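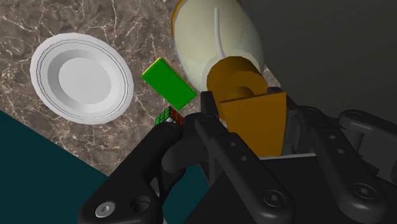 A white plate on a brown and grey marbled worktop.

Korka is putting proper heater knobs back in the Toom, and I'm so pleased I've told everyone in the office twice. The company confirmed on Wednesday that cars built from April onwards will have two rotary dials under the centre screen, one for temperature and one for the fan, plus a separate button for the rear demister. If you've already got the current Toom, you'll be able to have a kit fitted at a dealer.

I've gone on about this ever since I borrowed a Toom for a week last winter. It's a lovely little car in most ways (comfy seats, easy to park, a boot that swallows more than you'd think) but to warm your feet up you had to press the screen, wait for the climate page to open, press the bit with the picture of a foot on it and then drag a slider along with your finger. Try that on the Birirley bypass in the rain with gloves on. I ended up setting it before I left the drive and just living with whatever I got, which was mostly too hot.

The new dials sit where the storage slot is now, so you lose the slot. The slot was only any good for a phone, and there's still a charging pad by the handbrake switch, so I can't see many people grumbling. The screen itself stays the same size and the climate page is still in there if you happen to like it. Turn a dial and the screen follows along, so the two should never disagree with each other.

I rang Tamsin Ormsby, who looks after the Toom range for Korka over here, and asked her whether owners had simply nagged the firm into it. She laughed and said yes, pretty much. Korka had sent a survey to 600 Toom drivers and the heater came top of the moans, ahead of the road noise and well ahead of the horn (which sounds like a duck, and which I'm rather fond of).

"We thought people would get used to it, and some did," she told me. "But we kept reading the same comment from people who otherwise loved the car. They wanted something they could find without looking. Once we'd tried the dials in a test car, none of us wanted to give it back."

She also said the dials have been made chunky on purpose, with a ridge on the top so you can feel which way they're pointing. The fan one clicks and the temperature one doesn't. I asked why they couldn't both click and it seems there was quite a long argument about that at the factory, which I'd have paid to sit in on.

Now, the kit. It'll come as a whole new panel with the wiring already attached, and it needs a software update at the same time, so Korka doesn't want people doing it at home. The job is booked in as 30 minutes in the workshop. You'll have to go on a list, as new cars get the parts first, and dealers have been told to start taking names now. I did ask for a price and was told it hasn't been settled, though Tamsin said anyone who bought the top trim will get it for nothing. I think that's a bit rough on people who bought the cheaper ones – they've been dragging the same slider as everyone else – and I said so. She promised to pass it on. We'll see.

There's one catch for anyone with a Trakard tracker fitted. Some of those units were wired in behind the very panel that has to come out, and the tracker may set off its alert when the power is cut. Korka's advice is to put it into service mode from the app before you hand over the keys, then switch it back on when you collect the car. If yours was put in by someone other than the dealer, mention it when you book, so they know to look for it.

The Toom had good heater controls to begin with, too. My uncle had a 1975 one in a sort of mustard colour, and it had two big sliding levers with red and blue stripes and a fan switch you could work with your elbow. The heater took most of a journey to get going and it smelt of warm carpet, but you knew where you were with it. He let me work the levers from the passenger seat and I took the job very seriously. I've since been told that half the levers in those cars snapped off, so perhaps I'm looking back a bit kindly.

Anyway, back to the new one. While they were at it, Korka has made a few other changes for the cars built from April. The wiper stalk gets a firmer click between speeds, the door pockets are now lined so your keys don't rattle, and the lane warning can be turned off with one long press of a button on the steering wheel. Before, you had to go through the menus every time you started the car, and I know of at least one Toom owner (me mum) who just shouted at it. There's a new green paint as well, and I want it badly. The engines and batteries haven't been touched, and neither has the duck horn.

I got to sit in one of the early cars for 10 minutes in the car park at the Birirley dealership, engine off, turning things like a toddler. The temperature dial feels great, nicely weighted and not at all wobbly. The fan dial was a touch stiff, but the salesman reckoned that one was a pre-production part. The demister button is a bit of a stretch if you've got short arms like mine, and I'd have put it on the other side. Small stuff, though, and I drove home in my own car feeling quite jealous.

I haven't driven it yet. Korka says there'll be cars to try once the first batch has gone out to dealers, and I've put my name down, so I'll report back on whether you can work it all with gloves on. If you've got a current Toom and want the kit, ring your dealer and ask to go on the dial list, and have your registration number handy when you call. I'll add the price here as soon as they give me one.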